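Oltutton leisure center to reopen gym floor after ventilation work

25 Jul 2021

The gym floor at the Oltutton leisure center will reopen to members next week following the replacement of its air handling equipment. The floor has been closed since April, when an inspection found that the original supply fan could no longer hold its rated airflow with the filters fitted.

The new system was specified by Matei, the building services contractor that also maintains the center's pool plant. It consists of 2 air handling units on the flat roof, each with its own heat recovery wheel, feeding separate halves of the room. Either unit can be shut down for servicing while the other continues to run. The previous arrangement used a single unit, and any fault or filter change meant closing the room.

According to the project summary published by the center, the installation passed its commissioning tests at the first attempt. Airflow was measured at every ceiling diffuser and the dampers were adjusted until the readings matched the design values. Noise readings were taken with the room empty and both fans at full speed, and were within the limit set in the contract.

Control by carbon dioxide level

Fan speed is now set by carbon dioxide sensors mounted on the walls at head height. When the room is quiet the fans run at a low base rate. As the reading rises the controller increases the supply of outside air in steps, and it holds each step for several minutes before making another change. The delay is intended to stop the fans from hunting up and down when a class begins or ends.

The old unit ran on a time clock and delivered the same volume of air from opening to closing. It also recirculated a share of the room air during cold weather. The replacement units do not recirculate. All extracted air leaves the building, and the heat recovery wheels transfer part of its warmth to the incoming supply.

Filters are fitted on both the intake and extract sides. A pressure sensor across each bank sends an alert to the duty office when resistance reaches the change point, and the date of each change will be recorded in the plant log. Intake filters are expected to need changing more often than those on the extract side, as the roof faces the Trullberg road.

Ductwork and ceiling

Most of the existing ductwork was kept. It was cleaned, leak tested and resealed at the joints, and 230 feet of it on the north side was replaced because the internal lining had broken down. Sections of suspended ceiling were taken out to reach the branches and have been put back with new tiles. Access hatches have been added at each fire damper – the earlier layout had hatches at only a few of them, and the annual damper check required tiles to be lifted.

The lighting circuits were not part of the contract and are unchanged. Two smoke detectors were moved to keep them clear of the new diffusers.

Booking and capacity

Attendance will be limited to 90 people at a time for the first month, after which the limit will rise to 100. The lower figure allows the sensors to be checked against actual use before the control settings are fixed. Members will need to book a start time online or at the front desk, and each booking covers the weights area, the mats and the cardio area. No separate booking is needed for individual machines.

Members who froze their accounts during the closure do not need to take any action. Payments will restart with the next billing date. Those who transferred to the Worance site can continue to use it until the end of their current month, or ask at either front desk to be moved back sooner.

Exercise bikes are available on a first-come basis within each booked session. Seat height is set with the knob on the seat post, which should be fully tightened before riding.

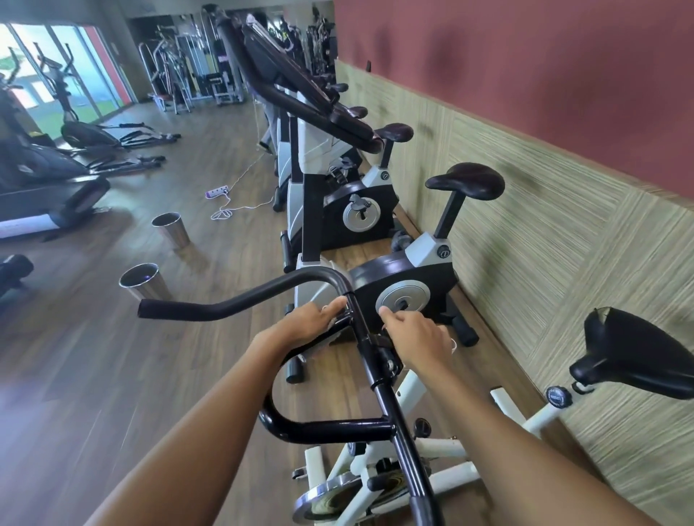 Remaining work

A small amount of work will continue outside public hours. Pipe insulation on the roof is to be finished with weatherproof cladding, and the redundant unit will be lifted out by crane once a road closure has been approved. The parking spaces along the east wall will be unavailable on the day of the lift. Signs will be posted at the entrance in advance.

The changing rooms are served by a separate extract system and stayed in use throughout. That system is older than the one just removed and is listed for survey in the center's next maintenance plan. No date has been set for its replacement.

Opening hours for the gym floor are the same as before the closure. The pool timetable is not affected.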